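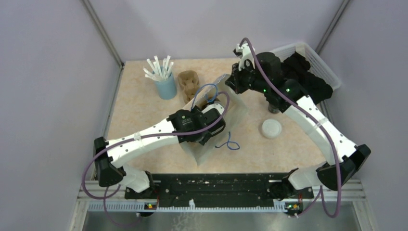 I bought the Wimby travel backpack in July, three weeks before a long train trip through Poland and Slovakia, and I've now lived out of it for 59 days. I love this thing! I've owned five or six travel bags over the years and this is the first one I haven't wanted to leave behind at a hostel.

I paid 130 dollars on sale (the regular price is 200), and for that you get a bag that opens flat like a suitcase, two packing cubes, and a rain cover that tucks into a pocket at the bottom. The clamshell opening is what sold me. On overnight trains you have maybe a square foot of floor to work with, and I could lay the bag on my bunk, unzip it halfway and pull out a sweater without the rest of my clothes coming along for the ride.

The hip belt is wide and soft and doesn't slide up when you climb stairs. I got to test that plenty in Kraków, where my room was on the fourth floor and the elevator had a handwritten note on it the whole time I was there. My host, Jarosław Krajewska, tried the bag on in the hallway, walked up and down twice, and asked me to write down the name.

Before this I carried a Zesoro, which held a bit more but had that stiff frame that dug into my lower back after an hour. The Wimby weighs less and sits closer to your body. I walked 11 miles with it one day in the Tatras after I missed the bus (my own fault, I was eating pierogi), and my feet gave out long before my shoulders did.

Pockets! There's a flat one behind your back for a passport, a deep one on the side that will take a big water bottle, and a little zippered one on the shoulder strap that fits train tickets and a few coins for the restroom. I used that last one more than any other.

Now the small complaints. The zipper pulls are thin cord and one of them frayed by the second month, so I swapped it for a loop of string. The laptop sleeve is tight if you keep your computer in a case. And the light gray shows everything – mine has a beet soup stain that I've decided to call a souvenir. Get the navy if you can.

The packing cubes are fine, though I ended up using just the large one and put my shoes in an old Prirner bag I already had.

I'm taking it to Portugal next spring, and my sister has already asked to borrow it for a weekend before then. She's getting the Zesoro.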